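Home | Travel | Old Stones | About | Archive

The Road Saint of Salinas

January 2025

I went to Salinas for the chapel and stayed for the argument about the chapel, as seems to be my habit in places with one chapel.

The guidebook gives it four lines. It stands on a low mound outside town, on the old salt road, and the mound is much older than the chapel. People were leaving offerings up there nearly 2000 years ago, mostly small clay lamps and the bones of small animals that had not, I assume, been consulted. Then the missionaries came, looked at the mound, looked at the flat ground all around it, and built on the mound. They always build on the mound.

I have now visited 7 of these places and I still can't decide what I think is going on. The official view is conquest: our stones on top of your stones, thank you and good night. You can certainly read it that way in Salinas, where part of the old altar was reused as a doorstep. Everyone who goes in to pray has to step on it. It's worn into a shallow dish by now, and after rain it holds enough water for a pigeon.

But then you go in, and there's the saint. She's small and rather cross looking, and she's in charge of roads, salt and sore throats. That is a strange set of duties for a Christian martyr, and an entirely reasonable one for whoever was on the mound before her. People bring her little clay lamps. They've been told not to, several times, in writing. The notice is taped to the wall just above the lamps.

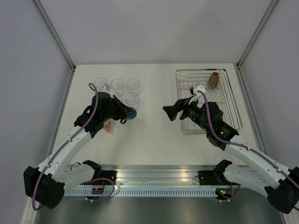
A reader in Clandano wrote to me after my last post to say that I'm far too soft on all this, that a lamp is a lamp and a god is a god, and that if the old one had been any use she would have kept the hill. I've been turning that over for 2 weeks. It's a good line, and I suspect it would have gone down well with the builders. My trouble with it is that I stood in the chapel on a wet morning and it seemed to me she had kept the hill. She'd changed her name and taken on some extra paperwork.

I grew up in Wivden, in a church with beige carpet and a strong line on idols, so I'm a poor judge. We had no saints. We did have a coffee urn that no one was allowed to move, and a pew that belonged to a family that had left town before I was born. I once sat in it. I was 19 and should have known better, and I was spoken to in the parking lot.

So I didn't bring a lamp. I did stand there longer than I meant to, and on the way out I stepped over the doorstep instead of on it, which takes a bit of a hop and looks ridiculous in a raincoat. My throat was sore all the way back on the bus.

In June I'm hoping to get to Rurnberg, where the cathedral crypt is supposed to have a spring in it that was sacred to somebody else first. The crypt is closed at lunch. I'll report back.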